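The arm on Henryk Duda's bench has a reach of 547 millimeters and a rated payload he no longer believes. It was assembled over one winter in a shared workshop called Durkska, from printed links, surplus servos and a base plate milled on the shop's own machine. The control code is his. The gripper is the third version, and most of the build log concerns the gripper.

The first version used flat aluminum jaws. They held square stock well and dropped nearly everything else. The second had soft silicone tips, which gripped round parts but deflected enough to spoil the placement. The current fingers are rigid and angular, with a textured pad on each inner face. Amrit Hiebert, who rents the bench opposite, cut the pads and has replaced them twice.

Duda's stated goal is modest. He wants the arm to sort and position salvaged parts for disassembly, a job he does by hand on most evenings and dislikes. Durkska receives a steady flow of scrapped hardware, and much of it contains fasteners, bearings and plate worth keeping. The parts arrive scratched and in no particular orientation.

Round metal parts were chosen as the test case for version three. A disc offers no flat sides for the jaws to align with, so two fingers closing on it make contact over a short arc. If the contact lies off the diameter, the part slides forward or back as force is applied. In the early trials it usually slid back, toward the wrist.

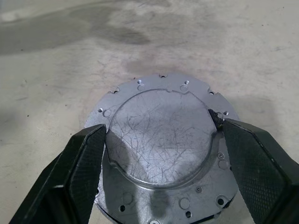
The fix was partly mechanical and partly a matter of sequence. Duda now closes the fingers in two stages. The first stage runs at low current until both servos report contact, and the wrist is then shifted along the finger axis by a few millimeters. The second stage applies holding force. The shift distance comes from a lookup table indexed by jaw opening, which he filled in by trial over most of October.

He logged 1,144 closing attempts during that period. The log records jaw opening, motor current, the shift applied and whether the part was still held after a 70-millimeter lift. It doesn't record surface condition, an omission he regrets. Elie Kanaan, who reviewed the data, found that failures came in clusters and suspected oil on the pads. Wiping them between runs is now part of the procedure.

The wrist camera brought its own problems. Bare metal throws highlights that move as the arm moves, and the edge detector treated several of them as part outlines. Duda tried a polarizing film, then a diffuser, and settled on shorter exposure with the bench lamp turned toward the wall. Detection improved, although worn plate still produces false edges where the scratches are dense.

Screws remain a manual job. Kanaan has sketched a driver attachment, but the wrist joint has around two degrees of play, too much to seat a bit in a small cross recess. A stiffer joint would need a larger bearing, and the larger bearing doesn't fit the printed housing. The housing is being redrawn.

The next revision will move the gripper servos back to the forearm and drive the fingers through cables. By Duda's estimate this removes 8 percent of the moving mass. Hiebert expects the cables to stretch and has offered to cut another set of pads in the meantime.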